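Biswood 卓上ボトル操作データセット README

概要
Biswoodは、Ukley工科カレッジのロボット研究会が課外プロジェクトとして整備した、単腕ロボットによる卓上操作の記録データセットである。全400エピソードを収録する。対象とする動作は、小型ボトルの把持、持ち上げ、傾け、および卓上への返却であり、いずれも学生の遠隔操作によって記録した。本文書は、データの構成、収集手順、利用条件および既知の制約について定めるものであり、利用者は利用に先立ち全体を通読されたい。

本データセットは、学生競技会Prarkerの操作部門に向けた練習用データとして作成を開始し、その後、研究会内の模倣学習の演習でも使用することとなったため、書式を改めて公開するに至った。競技会の規定課題そのものを再現したものではない点に留意されたい。

担当
統括および連絡窓口　ジネット・ペラン
遠隔操作および操作記録　ガエタン・サザーランド、レカ・レディ
データ変換および検証　クリフォード・ボーリュー
文書および注釈基準　ジャクソン・アルスノー

ディレクトリ構成
episodes　各エピソードの関節角、手先姿勢、グリッパ開度および映像
annotations　区間ラベルおよび成否ラベル
splits　学習用および評価用のエピソード一覧
tools　読み込みおよび再生用スクリプト
docs　注釈基準書、操作者向け手引き、変更履歴

エピソードの番号は収録順に付したものであり、欠番がある。欠番は、収録後の検証で関節角の記録に途切れが認められ、除外したエピソードに対応する。番号の詰め直しは行っていない。旧版を参照している演習資料との対応を保つためである。

収集環境
収集は、カーペット敷きの室内に置いた木製の低い卓を作業面として行った。背景の家具は片付けず、日常の室内に近い条件を残している。照明は室内灯のみとし、撮影用の補助光は使用していない。そのため映像は全体に暖色寄りであり、アームの影が作業面に落ちる区間が多い。色を手がかりとする手法を適用する場合は、白バランスの補正を各自で行うこと。

映像は固定した2視点から取得し、関節角とともに20 Hzで記録した。時刻の同期には研究会で開発した記録ソフトウェアTurcotteを用いている。視点の位置は収集期間の途中でわずかに変更されており、変更前後の外部パラメータはそれぞれ別の校正ファイルに収めた。どちらを適用すべきかは、各エピソードの付属情報に記載がある。

課題の定義
操作者は、卓上の小型ボトルをグリッパで把持し、持ち上げたのち、口の側が下になるよう傾けて保持する。規定の保持時間が経過した後、ボトルを起こして卓上に戻し、グリッパを開いて待機姿勢に復帰する。ボトルのキャップは全エピソードを通じて閉じたままとし、液体の移し替えは課題に含めない。

ボトルの初期位置および向きは、エピソードごとに操作者以外の者が変更した。卓上には操作対象以外の物体を置くことがあるが、これに接触した試行は、ボトルの操作が完了していても失敗として扱う。

難度が最も高いのは、傾けた状態での保持区間である。小型ボトルは胴が細く、把持位置が重心から外れると指の間で回転しやすい。操作者向け手引きでは、把持の直後に一度静止し、ボトルの向きを確認してから手首を曲げるよう求めている。 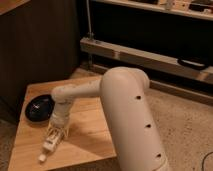
レカ・レディからは、保持区間の開始を手首が止まった時点とするのでは遅すぎる、ボトルが目標の傾きに入った時点で区切るべきだ、との意見が寄せられた。手首の停止には操作者の癖が強く現れ、同じ動作でも人によって区間の長さが変わってしまうためだという。検討の結果、この意見を採用し、全エピソードの区間ラベルを付け直した。旧ラベルは互換性のため別フィールドに残しているが、新規の実験での使用は推奨しない。

注釈
各エピソードには、接近、把持、持ち上げ、傾け、保持、返却、復帰の区間ラベルを付与している。ラベルは複数名が独立に付け、境界が一致しなかったものについては映像を見直したうえで協議により決定した。協議を経たエピソードには、その旨を示すフラグを立てている。

成否ラベルは、成功、失敗、判定保留のいずれかである。判定保留は、アームがグリッパを遮り、いずれの視点からもボトルの状態を確認できなかったエピソードに用いる。評価用の一覧には判定保留を含めていない。

失敗エピソードは削除せず収録した。失敗の種別は、把持の滑り、ボトルの転倒、他物体への接触、操作の中断に分けて記録している。失敗の検出を扱う研究での利用を想定したものであり、模倣学習に用いる場合は、読み込み時の指定により除外することができる。

なお、操作者の識別子は匿名化した記号で記録しており、担当欄の氏名との対応表は公開しない。操作者ごとの習熟度には差があるため、操作者をまたいだ汎化を調べる場合には、この識別子に基づいて分割を作り直すことを勧める。

学習用と評価用の分割
評価用には100エピソードを割り当て、残りを学習用とした。分割は無作為ではなく、ボトルの初期位置と向きの組が双方で重ならないように行っている。映像の背景は双方で共通であるため、評価用での成績をもって別の室内での性能を推定することはできない。

競技会に向けた校内選考では、評価用一覧を提出結果の採点に使用する。選考に参加する班は、評価用エピソードを学習、調整、モデル選択のいずれにも用いてはならない。班の間で学習済みモデルを共有した場合は、提出書類にその旨を明記すること。

視点と遮蔽
固定視点の映像では、アームの上腕部および前腕部が画面の広い範囲を占めることがある。特に手首を下向きに曲げた姿勢では、前腕が作業面の一部を覆い、卓上の物体が見えにくくなる。グリッパの指は淡色で一部が透けて見えるため、透明または淡色のボトルを把持した際、指とボトルの輪郭の分離が難しい。領域分割を行う利用者からは、キャップ付近を基準点として追跡する方法が比較的安定するとの報告を受けている。

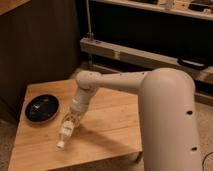 図2　傾け姿勢での小型ボトルの保持。白いキャップが左下を向く。

使用方法
toolsに収めた読み込みスクリプトは、エピソード番号の一覧を受け取り、関節角、手先姿勢、グリッパ開度および映像を時刻順に返す。映像の復号には時間を要するため、関節角のみを用いる演習では映像の読み込みを無効にすること。再生スクリプトは区間ラベルを映像に重ねて表示するもので、注釈の確認にも使用できる。

手先姿勢の基準座標系はアームの基部に固定されている。姿勢は四元数で表し、成分の順序はスカラー成分を末尾とする。旧版では先頭としていたため、旧版用に書かれたコードをそのまま用いると誤った姿勢が得られる。演習で最も多く報告される不具合はこの点に起因するものであり、移行時には必ず確認されたい。

グリッパ開度は全閉を下限、全開を上限として正規化した値である。把持力は計測していない。開度の時系列から把持の成立を推定することは可能であるが、ボトルの胴径が一様でないため、単一のしきい値による判定は避けることが望ましい。

既知の制約
収録環境は一室のみであり、卓、背景の家具および床材は全エピソードで共通である。照明条件の変化も限られている。
光沢のある黒色の物体を卓上に置いたエピソードでは、表面の反射により、物体の形状が視点によって異なって見える場合がある。
校正は収集期間中に繰り返し実施したが、期間後半の一部で手先位置に系統的なずれが残っている。該当する番号はdocsの変更履歴に掲載した。
傾け角の真値は計測していない。annotationsに含まれる角度は、手先姿勢から算出した参考値である。把持後にボトルが指の間で回転した場合、実際の角度とは一致しない。

安全に関する事項
本データセットの軌道を実機で再生する場合は、必ず低速で全区間を確認し、非常停止装置に手が届く位置に操作責任者を配置すること。研究会の機材で再生を行う場合は、事前に統括担当の承認を得なければならない。卓の高さや基部の設置位置が収集時と異なる場合、記録された軌道は卓面と干渉するおそれがある。

利用条件
教育および研究を目的とする利用を認める。再配布にあたっては、本文書を添付し、変更を加えた箇所を明示すること。映像を発表資料に転載する場合は、データセット名およびUkley工科カレッジ ロボット研究会の名称を併記すること。

変更履歴（抜粋）
5月の更新において、保持区間の開始基準を改定し、全エピソードの区間ラベルを差し替えた。あわせて四元数の成分順序を変更し、操作者識別子を追加した。それ以前の変更についてはdocsを参照のこと。

問い合わせ
誤記、欠損または注釈の不備を発見した場合は、エピソード番号、視点の別および該当する時刻を添えて、統括担当ジネット・ペランまで連絡されたい。注釈基準そのものに対する意見は、アルスノーが取りまとめ、次回の改定時に検討する。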